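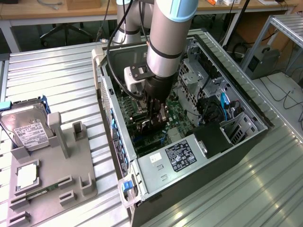
# Feyisa Squash Match Records

The Feyisa Squash Match Records are a collection of point-by-point results from the men's and women's singles events of the Feyisa Circuit, played at clubs in Sanstead, Darkport and the surrounding districts. The collection contains 3000 matches from 131 tournaments. It is intended for statistical study, for club historians and for journalists who need to check a result.

Release date: 27/03/2025

## Contents

- `matches.csv` — one row per match, with tournament, round, players, final score and duration
- `points.csv` — one row per point, with server, service side, winner of the point and running score
- `players.csv` — player identifier, playing hand and home club
- `tournaments.csv` — venue, court type, ball type and draw size
- `skunditz/` — the scripts used to convert paper scoresheets into the tables above

All files are plain text in UTF-8. Fields are separated by commas, and empty fields mean that the value was not recorded on the original scoresheet.

## Scoring

Every match in the collection was played under point-a-rally scoring. A game is won by the first player to reach 11 points, and where the score is tied at 10-all play continues until one player leads by 2. Matches played under the older hand-in, hand-out system are excluded, even where the scoresheet has survived, as the running score cannot be compared with the modern one.

Lets are recorded in the `decision` column and do not change the score. Strokes are recorded as points, with the value `stroke` in the same column. Conduct strokes carry the value `conduct`. A match that ended through injury or retirement keeps its score at the moment play stopped, and the `status` column shows `retired`. Walkovers appear in `matches.csv` only.

## Collection and Processing

Scoresheets were completed by the marker at courtside and sent to the circuit office after each tournament. They were typed by hand, and the Skunditz scripts then compared each point sequence with the final score written on the sheet. Where the two disagreed, the sheet was read again by a second person. If the disagreement could not be settled, the final score was kept and the point sequence was left out.

Service side requires some care. Markers at Darkport noted it on every point, while those at Sanstead noted it only after a change of server. In the second case the missing values were filled in by rule and are marked `derived`.
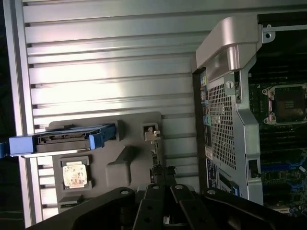
Match video is not part of this release. Recordings exist for a number of finals and are held offline, on hard drives, together with scans of the scoresheets. Researchers who have been granted access should quote the drive identifier from the access letter in all correspondence. Markings on the hardware are not an acceptable substitute: a sticker as worn as the beige one set beneath the blue drive carrier, with its faint reddish print, cannot be relied upon to identify a recording. Requests that quote a tournament name alone will be returned.

## Known Limitations

- Early rounds are less complete than finals. Several clubs discarded first-round sheets once the draw had been updated.
- Durations include the intervals between games at Sanstead and exclude them at Darkport. The two should not be combined without adjustment.
- Players who changed their name during their career may appear under more than one identifier.
- The tables do not record shot type, court position or rally length, and no conclusion on playing style should be drawn from them.
- Plate events are included only where the host club submitted full sheets.

## Personal Information

Players are listed by identifier. Dates of birth, contact details and medical notes written on the sheets were removed before typing. Junior events are not covered. A player who wishes to have an entry corrected or withdrawn may write to the circuit office, and the change will be made in the next release.

## Use and Citation

The tables may be used and redistributed for non-commercial purposes, provided that the source is named as "Feyisa Squash Match Records" with the release date. Use in connection with betting is not permitted. The Skunditz scripts are covered by a separate license, found in their own folder.

## Updates

The next release is planned for July and will add the team championship. Corrections should name the file, the match identifier and the column concerned, and should be accompanied by a copy of the scoresheet or a published report of the match.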